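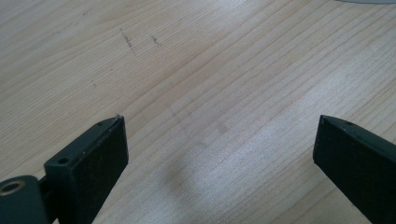 Nalevmont, which builds bench tools for small-parts handling, has finished the first stage of a recording effort meant to supply training examples for its grasping software. The recordings are made with a hand-held gripper that a person carries through a task while a camera on the tool stores the view. The mechanical part is plain. Two dark fingers face each other across an open gap, with a flat black pad on the front of the left one and a small round hole near each tip. Many clips are taken over pale wood with visible grain, a background the company says it chose to keep after early tests on a flat white sheet gave position estimates that drifted.

The first stage ran from December to the end of February at the company's workshop in Nedwood. It produced recordings of 11 tasks, most of them short: picking up a washer, turning a cap, moving a folded cloth from one side of a table to the other. Each clip lasts 30 seconds or less. The tool's path through space is worked out afterward from the video and a motion sensor in the handle, and the distance between the fingers is read from the same video. Clips in which the path cannot be recovered are dropped.

Loss of the path was the main source of waste. In the first two weeks nearly 32 percent of clips were rejected, mostly for fast wrist turns close to the table, where the camera had too few fixed points to follow. The operators were then asked to begin each clip with a slow pass over the work surface and to hold the tool still for two seconds before closing the fingers. The share of rejected clips fell after the change, although the company has not published a figure for the later weeks.

Marks and scratches on the tables are left as they are. According to a technical note released with the announcement, small blemishes give the tracking step something to hold on to, and a model trained only on clean surfaces tended to treat any dark spot as an object. The note also describes a set of clips in which the fingers close on nothing. These are labeled as empty grasps and used to teach the software to recognize a miss from the finger spacing alone.

Labeling is done in two passes. The first assigns a task name and marks the moments at which the fingers begin to close and open. The second is a check by a different person, who sees the clip without the first set of marks. Where the two differ by more than a few video images, the clip goes back for a third reading. Nalevmont said this step took longer than the recording itself.

The model trained on the material is called Grornon. It takes the current camera view and finger spacing as input and gives a short run of tool movements as output. It has so far been run on one fixed arm fitted with the same fingers and pads as the hand-held tool. Results are limited to the recorded tasks, and the company has made no claim about objects outside them. Thin flat parts lying flush with the table remain the weakest group.

A second stage will be carried out with Cadwaladr, a contract packing firm, on its own benches. The plan calls for 60 hours of recording under ordinary shop lighting, with more than one table height. The labeling rules will stay the same, so that clips from both stages can be used together. Access to the first-stage recordings is open to research groups on written request.

14 Mar 2024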